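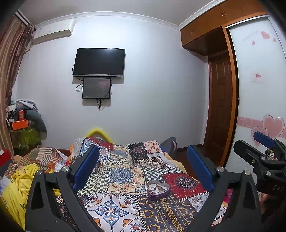

Tidying with the Zinimley grippers: tips from the bedroom

The Zinimley hand grippers rent for 200 a month, pads included, and the booklet that comes with them is mostly warnings. These are the tips I'd have liked in it.

Start with jewelry. It sounds like the wrong end of the job, but an open box on the bed teaches you more in ten minutes than a week of folding towels. Bracelets tangle, slide and hide under each other. Go in low, close slowly, and lift one thing at a time. If two come up, put both back and mutter.

Leave the box open before you start. Working a small lid with long soft pads is a hobby in itself.

Pick your surface. A busy patchwork spread is lovely to sleep under and terrible for finding a thin gold chain. Lay a plain pillowcase beside the box and drop things there. Pull the cloth flat first, too, or every earring will roll into the same fold.

Soft pads like soft things. T-shirts, scarves and blankets come up nicely if you pinch a fold instead of a flat bit. Plush blankets come up whether you asked or not.

Wipe the pads with a damp cloth between jobs. Lint is the enemy of grip, and hand cream is worse. The Trutura spare pads fit and are a little tackier, good for beads and bad for anything fluffy.

Check the pivots every 2 weeks. A loose one clicks before it wobbles. I ignored mine all January and paid the Stisora repair desk for the privilege.

Worth the rent? For sorting small stuff, yes, if you have patience and somewhere to sit. For the pile by the curtains, use your arms. They're already paid for.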